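Posted in February by Bethel Asfaw

Orier Wrist-View Garment Kit

The Orier kit is a wrist camera, a mounting plate and a grasp-selection model for two-finger grippers. It was built for one job: finding a place to pick up a garment that has been dropped on a table in no particular shape. The method comes from our own work at Gebru, and the results below are from the same model that ships with the kit.

How it works

Most cloth systems look down from a fixed overhead camera. Ours uses only the view from the wrist. The model takes one color picture, marks the hems and free corners it can find, and scores each one for how likely the fingers are to close on a single garment. The arm moves to the best score, takes a second picture closer in, and corrects its approach before closing.

Hems that lie on bare table score highest. Folds in the middle of a garment score low, even when they stand up well, as they often bring two or more layers with them. Where garments touch, the model prefers the edge farthest from the contact.
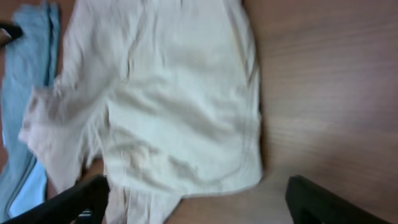

Test results

We ran 3,000 grasp attempts at our Jellomcombe lab on shirts, pants and towels. On the first attempt the arm lifted one garment, and only one, in 2,278 of them. The other 722 were misses, slips or double picks. Allowing up to 3 attempts per garment cleared nearly all of the piles.

Pale cloth on a medium-brown table gave us little trouble. Dark cloth on a dark table did, and we suggest a lighter surface if you handle a lot of it. Motion blur matters less than we expected, provided the arm slows down for the second picture.

In the box

Wrist camera with cable
Porkero mounting plate and screws
3 calibration cards
Model files and setup guide

The gripper and arm are sold separately. Fingertips should be matte and dark for best results with the supplied model.

Contact Orier sales and support | Copyright Gebru | Back to top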